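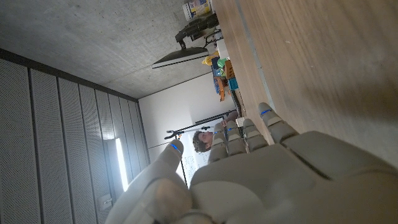

Why some walls are full of holes

Rooms with concrete ceilings and bare floors are often noisy. A chair scrapes, a person coughs, and the sound seems to hang in the air after it should have finished. Many schools, libraries and meeting rooms now have walls made of panels covered in tiny holes. The holes have a job, and the job is to do with sound.

What sound is

Sound is a movement of air. When you tap a tabletop, the wood shakes very slightly. The shaking wood pushes on the air beside it, that air pushes on the air further along, and the push travels outwards in every direction. When it reaches your ear, you hear the tap. Sound travels through air at more than 300 metres each second, so in an ordinary room it reaches the walls almost at once.

What happens at the wall

When sound meets a surface, three things can happen to it. Part of it bounces off. This is called reflection. Part of it may go through to the other side. This is called transmission, and it is the reason you can sometimes hear a television in the next room. Part of it is soaked up and turned into a very small amount of heat. This is called absorption. The heat is far too small to feel.

Hard, smooth, heavy surfaces reflect most of the sound that reaches them. Concrete is a good example. So are glass, tiles and painted plaster. Soft or fluffy materials absorb more. Carpet, thick curtains and cushions are all absorbers, although they work better on high sounds than on low ones.

Echo and reverberation

If you shout at a cliff, you may hear your voice come back as a separate sound. That is an echo. Inside a room the walls are much closer, so the reflections arrive too quickly to be heard one at a time. They blur together and fade away. This is called reverberation.

A little reverberation is pleasant, especially for music. Too much makes speech hard to follow, because the end of one word is still in the air when the next one begins. People then talk louder to be understood, and the louder talking reverberates as well.

How the holes work

A perforated panel is a board with many small holes through it. (Perforated means pierced with holes.) Some panels come as large sheets. Others are long, narrow slats fixed side by side, with a groove between each slat and its neighbour.

The panel is usually only the front layer. Behind it there is often a sheet of felt or a thick blanket of mineral wool, and then a gap of air before the real wall. Sound goes in through the holes. Inside, the moving air rubs against thousands of fine fibres, and the rubbing uses up its energy. Less sound comes back out.

The air in the holes does something else too. Each hole holds a small plug of air, and the air trapped behind the panel acts like a spring. At certain pitches the plug bounces in and out on the spring, and this takes energy from the sound. You can find the same effect by blowing gently across the top of an empty bottle. The note you hear comes from a plug of air in the neck bouncing on the air inside. Engineers can change the size of the holes, the distance between them or the depth of the gap to choose which pitches are absorbed best.

Why not cover everything?

A room with no reflections at all is uncomfortable. Voices sound weak, and a teacher at the front would be hard to hear at the back. Designers usually treat part of a room and leave the rest hard. One wall might have grey perforated slats while the ceiling stays bare concrete and another wall stays plain white. Lights, switches and power outlets can be set into the panels as well – the installer cuts an opening of the right shape.

Try it: the clap test

You will need two rooms and a partner. Choose one room with plenty of soft things in it, such as a bedroom, and one with hard surfaces, such as a bathroom.

Stand in the middle of the first room. Clap once, then keep still and listen until the sound has gone. Do the same in the second room. Now have your partner read a few sentences aloud in each room while you stand with your back to them. Write down which room made the words clearer.

Next, hang towels or a blanket in the hard room and repeat the test. Does the clap fade sooner?

Words to know

Absorption – the soaking up of sound by a material.
Perforated – having many small holes.
Pitch – how high or low a sound is.
Reflection – the bouncing of sound off a surface.
Reverberation – many reflections blurred together.

Text: Mawar Tarigan
Checked by: Kálmán Dobos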